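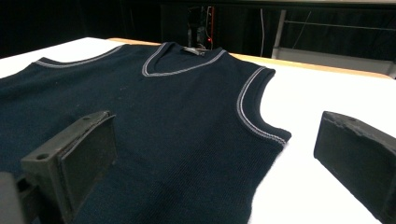
Navy vest, pale gray trim, on the club's folding table setup.

Review: Skinico handheld gripper, after a semester with our robotics club

We bought 3 of these in January so the students could collect their own folding demos for the Villa challenge (clothes only, any size, flat on a table). I run the club with Giorgia Cocco, and she picked the Skinico over the Gandbridge mostly on price - we paid 700 for the set, and the other quote was 1,973. Ouch!

So, do I like it? Yes, a lot! New kids get the hang of it in one meeting, and the chunky fingers are easy to line up with a sleeve or a hem. Knits are my favorite test. A sweater vest has no sleeves to fold in, so everybody thinks it'll be the easy one, and then the armholes stretch and the V-neck ends up sideways. The flat pads hold a fine knit really well, but they're not so great at picking up just one layer (we get two about as often as we'd like one).

My gripes: the finger edges scuff fast, the screws want a quick check before every session, and the manual is four pages of very tiny print. Smaller hands get tired too, so we swap every few folds.

We're at 3,889 saved demos and I'd buy the same set again. Four stars - it'd be five with softer handles.

Posted Jun 30, 2021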